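Before comparing grippers, lay out the blocks in two columns on the maple board and leave bare wood between them. Bolt the board down first so it can't creep during a run.

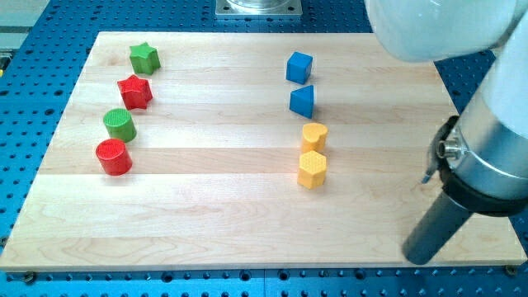 Step 2: Run the pick test

Start with the stars and the heart. Cubes and cylinders are easy for almost any tool. Set the approach height to 50 mm and keep the same speed for every gripper. Log each miss by shape. Yasmine El Ouafi's Nindar sheet has a column for this.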